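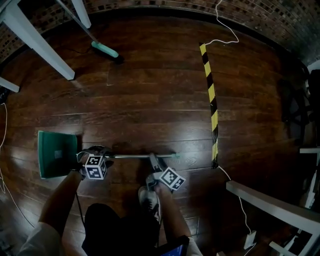

Read-Aloud Partners Wanted for the Waton Picture Book Swap

Posted in: Get Involved, Reading Aloud, Families

Hi everybody, Humaira Rizvi here. If you've been to one of our story mornings you know me as the lady with the enormous tote bag. I'm looking for people to join a project I've been dreaming about for two years, and I'm so excited I've rewritten this post four times already.

So! Starting this fall we're running a picture book swap and read-aloud program in Waton, and I need reading partners. You would read to small kids, help them pick a book to take home, and then write me a few lines about how it went. No teaching background needed. If you like kids and you like books, please keep reading.

How the swap works

We have 700 picture books in my garage right now (my husband would like me to say that he would like to park there again). They came from families, from a school in Hamness that was clearing its shelves, and from a very kind bookseller who gave us all her shelf-worn copies. Each one gets a sticker inside the cover with a number and a blank grid. When a child takes a book home, they can draw something in one square of the grid, and when the book comes back it goes out again to somebody else. By the time a book has been through ten houses it has a whole little gallery in it. We tried this on a small scale in Hamness and the drawings were my favorite part. One copy of a duck story came back with nothing but ducks. Every child had drawn a duck!

There's no fine for a lost book and no due date. If a book stays at a child's house forever because they love it, good.

What reading partners do

You get matched with one site. At the moment we have 6 sites signed up: two preschools, a health clinic waiting room, the community room at the Rind apartments, a laundromat, and the children's corner at the Waton library. Sessions are 45 minutes. You read two or three books to whoever is there, then spend the rest of the time at the swap crate helping kids choose. Some sites have a steady group of ten or so kids and some are completely unpredictable. At the laundromat I once read the same book about a bus five times in a row to one boy, and he corrected me when I skipped a page.

You'd do one session every other week. We ask you to stick with it from September through the end of the school year if you can, as kids really do get attached to their reader. If you can only manage one semester, tell me, and I'll try to pair you with someone who can take the second half.

After each session you fill in a short form on your phone. Which books did you read, which ones went home, anything funny or hard that happened. I read every single one of these, usually in bed, usually laughing.

Who I'm looking for

Anyone 16 or over. I mean that! Grandparents, high schoolers, people who work nights, people who haven't read a picture book since they were in one of those tiny chairs themselves. You don't need to do voices. Uzma Rana, who runs our Hamness sessions, reads in the calmest, flattest voice you ever heard and the kids lean in so close they're practically in her lap.

I would especially love to hear from people who read in a language besides English. We have 80 books in Urdu, Spanish, Arabic and Polish, and some of them have never gone out because I don't have a reader who can do them justice. My own Urdu is fine, my Spanish is terrible, and I don't have a word of Polish. Two of our sites have asked for bilingual sessions and I'd like to say yes to both.

You'll need to be comfortable with a background check, which we arrange and pay for. It takes a couple of weeks, so please don't leave your application until the last minute. If you're under 18, a parent or guardian signs a form and you'll read alongside an adult partner.

What you get

Sadly no salary. We cover your bus fare or gas, and you get a training afternoon with lunch (Uzma is cooking, so come hungry). In training we go through how to hold a book so the back row can see, what to do when one kid wants to tell you about their cousin for ten minutes, how to choose a book for a mixed age group, and how the stickers and the form work. Then you watch a session, then you read half of one with somebody experienced, and then it's all yours.

You also get to borrow from the garage for your own family, and anybody who needs a letter for school or a job application will get a real one from me with actual details in it.

One paid spot

There is also one part-time paid position, and I'd be thrilled if it went to somebody local. We need a swap coordinator for 8 hours a week, funded for one year through a small grant from Truvano. You'd sort and sticker books, refill the crates at each site, mend what can be mended with tape and patience, and keep the list of what's where. You need to be able to lift a full crate and get yourself between sites, so a car or a sturdy cargo bike helps a lot. The pay is $130 a week. Hours are flexible apart from the crate refills, which have to happen while the sites are open.

If you'd like to be considered for both the paid spot and a reading spot, say so. You can do both.

How to apply

Send me an email or leave a note for me at the Waton library desk. Please include:

- your name and the best way to reach you
- which site or part of town works for you
- times of day you're usually free
- any languages you read aloud in
- one picture book you remember, and why it stuck

I really want the answer to that last one. It can be a single sentence. For the coordinator job, please add a paragraph on any work you've done that involved keeping track of a lot of stuff.

I'm reading applications as they come in, starting July 8, 2026, and I'll answer everyone, though it may take me a week or so. Training will be at the end of August and I'll send the details once I know who's coming.

If you can't be a reader but you have books to pass along, we're short on board books for babies, and we can always use anything about trucks. Drop them at the library desk with my name on the bag.

Can't wait to meet you!
Humaira

Shared 6 times | 4 comments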